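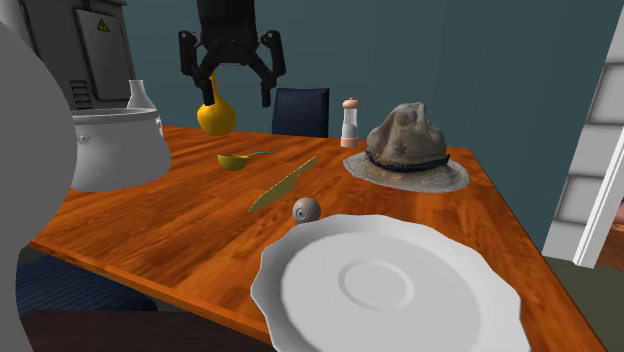
Health & Recovery

I got to Kirsty Hoani's place with a list of questions and used maybe four of them. She quit smoking last September, after nearly 300 tries by her own count (she includes every Sunday-night promise and every pack she ran under the faucet), and she talks fast.

"I started at 11," she told me while she hunted for clean mugs. "My cousin had a pack behind the garage. I threw up, and then I went back the next day. What does that tell you?"

I asked what was different this time. She thought about it for a while.

"I stopped keeping it a secret. All the other times I didn't tell a soul, so I could fail in private. This time I told my sister, I told work, I told the guy at the gas station!"

The guy at the gas station, by the way, still asks her how it's going.

She also signed up for a quit group at the Bastura Center, run by a former nurse named Glenys Cosgrove. I called Glenys later and she was every bit as blunt as I'd been warned. "I don't care if you slip," she said. "I care if you slip and then stay home from group. Come in smelling like an ashtray, I'll still pour you a coffee."

Kirsty did slip, twice, both times in the first month. She used the patch and then the gum, on her doctor's advice, and she still carries the gum in her coat. "It tastes like pepper and pencil erasers. I kind of love it now."

The money got to her more than the health talks did — she's a bookkeeper, so I guess that figures. She'd been putting her cigarette cash into a separate account, and when we talked it stood at $988. She turned her phone around to show me, very pleased with herself.

What about the bad days? She has them, mostly in the car. She sings, or she calls Shona Ngata from group and they complain at each other until the light changes. Shona is a few weeks behind her and they're both pretty competitive about it.

"Do I still want one? Sure. I wanted one when you rang the bell," she said, and went to see if there was any cake left.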